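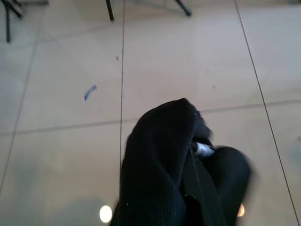

Handout 5: Notes from our visit to the Zaltden open day

Dear all, I promised to write up the July visit while it was fresh, and I'm so glad we went! These notes go with the lecture on grasping soft things, so do keep the two together.

You'll remember from the lecture that a rigid box is kind to a robot, as its shape stays put. Cloth has no such manners. It folds and sags, and every pull at one end changes things at the other (anyone who has wrestled with a duvet cover will know the feeling). Fingers also need a surface that grips without snagging, and we spent a good while on that over tea.

The main demonstration was about clothes and hangers. Look at how the silver gripper pinches the end of the waistband and the hanger together, so that one hold has to manage a stiff thing and a floppy one at once.
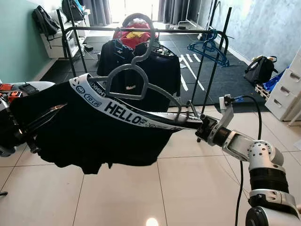 Hilde Kramer told us that she would sooner teach an arm 100 boxes than one pair of shorts, and that a stretchy waistband is the part she would practise first.

For next time, please read page 26 of the course reader and write a short paragraph on where you would take hold of a shirt, and why. Bring a coat hanger if you have one to spare!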